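Ceveo Wrist Camera Module — Replacement Bracket and Service Notice
Posted in: Grippers & End Effectors > Spares > Service Notices

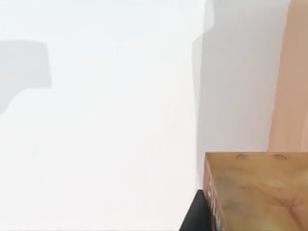
The replacement bracket corrects a mounting fault in Ceveo wrist camera modules supplied before June. On affected units the two lower screws can back out under repeated deceleration. The camera then tilts toward the tool flange, and the pick position calculated by the controller no longer matches the position of the part.

The fault does not raise an alarm. The camera continues to stream, the self-test passes, and the arm moves at programmed speed to the wrong coordinates. In the case that led to this notice, an arm at the Fotmont packing cell closed its gripper on the rim of a carton and drove it into the fixture. The force limit stopped the arm. There were no injuries. Waqas Ansari of our service group traced the offset to the bracket after 2,227 cycles were replayed in simulation with the camera angle altered in small steps. A tilt of 2 degrees reproduced the collision.

Affected units
Serial numbers ending in 477 or lower, with the one-piece bracket. Units with the split clamp are not affected.

What to do
Stop automatic operation and lock out the arm before reaching into the cell. Check both lower screws by hand. If either one turns, do not retighten it and return to production — the thread insert is already damaged. Fit the replacement bracket, run the full hand-eye calibration, and confirm the result at reduced speed with a soft test block.

A quick recalibration is not sufficient. It corrects for drift in the image plane only and will accept a tilted camera as valid.

Kit contents
Split clamp bracket
Four screws with locking patches
Thread insert tool
Printed torque card

Specifications
Bracket mass: 68 g
Fits: Ceveo and Moloda flanges
Not compatible with: Van der Linden quick-change plates

Known limits
The bracket does not add tilt detection. Sites that need it should enable the reference marker check, which compares a fixed marker with its stored position at the start of each shift. The check is off by default in older controller software.

Ordering
Kits for affected serial numbers are supplied at no charge. Send the serial number and a delivery address to Leokadia Duda in spares. Damaged modules should be returned with the original bracket still attached.

Notice last revised 30/09/2020
2 comments | 68 shares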